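뻑뻑한 나무 서랍, 양초 한 토막으로 다시 부드럽게 만들기

서랍을 열 때마다 한쪽 어깨로 가구를 누르고 다른 손으로 잡아당기고 계신가요? 저도 몇 년을 그렇게 살았어요. 그런데 양초 하나, 사포 두 장, 오후 한나절이면 새끼손가락으로도 열리는 서랍이 됩니다. 정말이에요, 해 보시면 집 안의 서랍이란 서랍은 다 빼 보고 싶어질 거예요!
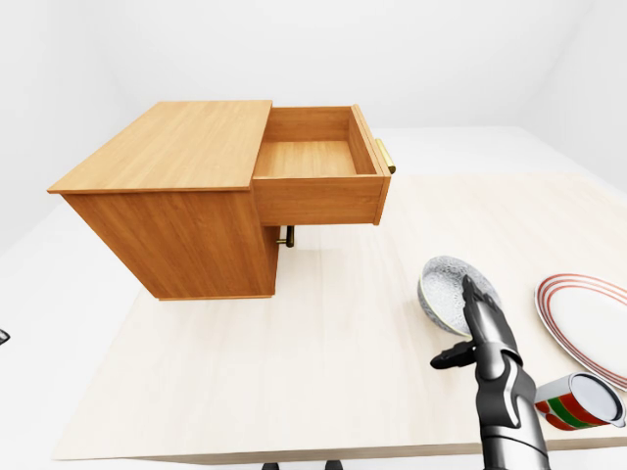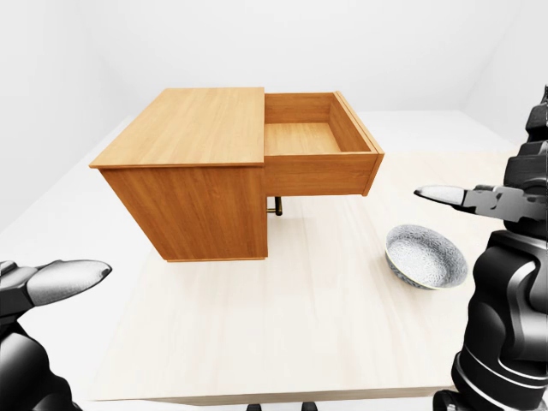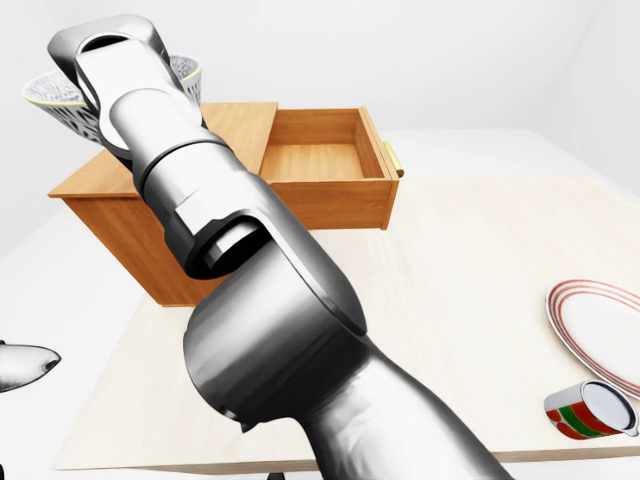

서랍이 열린 나무 수납장

읽는 시간 6분 · 난이도 쉬움 · 댓글 27

이 글은 금속 레일이 없는 서랍, 그러니까 나무가 나무 위를 미끄러지는 옛날식 서랍을 기준으로 썼어요. 볼베어링 레일이 달린 서랍은 원리가 달라서 맨 끝에 짧게만 적어 둘게요.

제가 이 작업에 빠진 건 Hetcombe라는 작은 동네의 중고 가구점에서 서랍장을 하나 들여온 뒤부터예요. 가게 주인 Henrike Steinbach 씨가 계산을 하다 말고 서랍을 쑥 빼더니 주머니에서 몽당 양초를 꺼내 바닥 모서리에 쓱쓱 문지르더라고요. 다시 끼우니까 소리가 달라졌어요. 긁히는 소리가 사라지고 '스윽' 하는 낮은 소리만 남았는데, 그 소리가 얼마나 좋던지요.

준비물

흰 양초 또는 고체 밀랍 한 토막
사포 120방과 220방 각 한 장
사포를 감을 평평한 나무토막
연필, 손전등
마른 천과 부드러운 솔
목공용 풀, 클램프 두 개(이음매가 헐거울 때만)
방진 마스크

사포는 저는 Greteck 것을 쓰는데 종이가 질겨서 좁은 홈에 접어 넣어도 잘 안 찢어져요. 하지만 집에 굴러다니는 사포로도 충분합니다. 양초는 향초 말고 그냥 하얀 양초를 쓰세요. 색이 든 초는 밝은 나무에 물이 들 수 있고, 향초를 썼다가는 양말에서 바닐라 냄새가 나요(제 경험담입니다).

1단계. 비우고, 빼고, 표시하기

서랍 속 물건을 전부 꺼냅니다. 무거운 채로 빼다가 바닥판이 내려앉는 경우가 꽤 많아요. 천천히 당기다가 걸리는 느낌이 나면 앞쪽을 살짝 들어 올려 보세요. 안쪽에 멈춤쇠 역할을 하는 작은 나무 조각이 있는 가구라면 그걸 돌리거나 눌러야 빠집니다.

서랍이 여러 칸이면 뒷판에 연필로 번호를 적어 두세요. 겉보기에는 똑같아도 오래 쓴 가구는 칸마다 닳은 모양이 다 달라요. 저는 번호를 안 적었다가 서랍 네 개를 이리저리 끼워 보느라 저녁밥을 놓쳤습니다.

2단계. 먼지부터 털기

사포를 들기 전에 먼저 청소예요. 가구 몸통 안쪽의 받침목(서랍이 올라타는 긴 나무)과 서랍 옆판의 아랫면을 솔로 털고 마른 천으로 닦아 주세요. 단추, 머리핀, 연필심 같은 게 구석에서 정말 많이 나와요! 여기까지만 하고도 해결되는 서랍이 있으니 한번 끼워서 움직여 보세요. 젖은 걸레는 피합니다. 마감이 안 된 속살 나무는 물을 금방 먹고 부풀어요.

3단계. 어디가 걸리는지 찾기

제일 재미있는 단계입니다. 손전등을 비스듬히 비추면 반질반질하게 눌린 자국이 보여요. 바로 거기가 닿는 자리예요. 잘 안 보이면 연필을 눕혀서 옆판과 아랫면을 넓게 칠한 다음, 서랍을 끼워 서너 번 여닫고 다시 빼세요. 연필 자국이 지워지거나 번진 곳이 범인입니다.

흔한 자리는 이렇습니다.

옆판 아랫면의 앞쪽 끝
옆판 윗면의 뒤쪽 모서리
앞판 바로 뒤의 좌우 옆면
받침목 가운데의 움푹 팬 곳

받침목이 깊게 패어 있다면 사포로는 어렵고, 얇은 나무 띠를 붙여 높이를 맞춰야 해요. 그건 따로 글을 하나 써야 할 만큼 할 얘기가 많아서 오늘은 넘어갈게요.

4단계. 조금만 갈기

나무토막에 120방 사포를 감고, 표시된 자리만 결 방향으로 밀어 줍니다. 다섯 번 밀고 끼워 보고, 다시 다섯 번 밀고 끼워 보세요. 답답해도 이 리듬이 좋아요. 한번 갈아 낸 나무는 돌아오지 않으니까요. 움직임이 편해졌다 싶으면 220방으로 바꿔서 손끝에 걸리는 데가 없을 때까지 다듬고, 가루를 말끔히 털어 냅니다.

오래된 칠이 벗겨지는 가구라면 조심하세요. 옛날 페인트에는 납이 들어 있을 수 있어서, 언제 칠했는지 모를 때는 갈기 전에 납 검사부터 하는 게 맞습니다. 검사 전에는 5단계의 초칠만 해 보세요.

장마철에는 욕심을 내지 마세요. 습할 때 부푼 나무를 딱 맞게 갈아 놓으면 2월쯤 건조할 때 헐렁헐렁해집니다. 여름에는 초칠까지만 하고, 겨울에도 여전히 걸리는 서랍만 갈아 주는 게 제 방식이에요.

5단계. 초칠하기

드디어 양초 차례! 서랍 옆판의 아랫면, 윗면, 그리고 몸통 안쪽 받침목에 양초를 꾹꾹 눌러 문지릅니다. 하얀 선이 어렴풋이 보일 정도면 돼요. 뭉친 덩어리는 손톱이나 천으로 문질러 펴 주세요. 그다음 서랍을 끼우고 열 번쯤 끝까지 여닫으면 초가 골고루 먹습니다. 첫 두세 번은 오히려 뻑뻑하게 느껴질 수 있는데 계속 해 보세요. 어느 순간 확 풀려요.

비누로 해도 되느냐는 질문을 많이 받았어요. 되긴 되는데 비누는 습기를 잘 빨아들여서 저는 권하지 않아요. 식용유는 절대 쓰지 마세요. 시간이 지나면 끈적해지고 먼지를 다 끌어모읍니다. Utivix에서 나온 막대형 왁스도 써 봤는데 모서리에 바르기 편했어요. 미끄러지는 느낌은 양초와 크게 다르지 않았고요.

6단계. 이음매와 손잡이 살피기

서랍을 뺀 김에 네 귀퉁이를 잡고 살살 비틀어 보세요. 삐걱거리면 이음매의 풀이 떨어진 거예요. 묵은 풀을 긁어내고 새 풀을 얇게 바른 뒤 클램프로 조여 하룻밤 둡니다. 조이기 전에 대각선 길이 두 개를 꼭 재 보세요. 둘이 같아야 서랍이 반듯합니다. 손잡이 나사도 한 번씩 조여 주세요. 나사가 헛돌면 이쑤시개에 풀을 묻혀 구멍에 넣고 말린 다음 튀어나온 부분을 잘라 내고 다시 박으면 됩니다.

금속 레일 서랍이라면

초칠은 하지 마세요. 먼지와 엉겨 붙어요. 레일을 마른 천으로 닦고 건식 실리콘 윤활제를 천에 뿌려 얇게 발라 주는 정도가 좋습니다. 그래도 덜컹거리면 구슬이 빠졌거나 레일이 휜 것이니 교체하는 편이 빨라요. 바꿀 때는 레일 길이와 옆면 틈을 재고 같은 규격으로 고르세요.

얼마나 자주 해야 하나요?

매일 여닫는 서랍은 1년에 한 번, 손님방 서랍 같은 건 생각날 때 해 주면 됩니다. 저는 Ehlers 공구함 맨 위 칸에 몽당 양초를 넣어 두고, 어디선가 긁히는 소리가 나면 바로 꺼내요.

다음 글에서는 오늘 건너뛴 받침목 보수를 다룹니다. 얇은 참나무 띠를 붙이는 방법인데, 지금 작업대 위에서 풀이 마르고 있어요!

조회 3,017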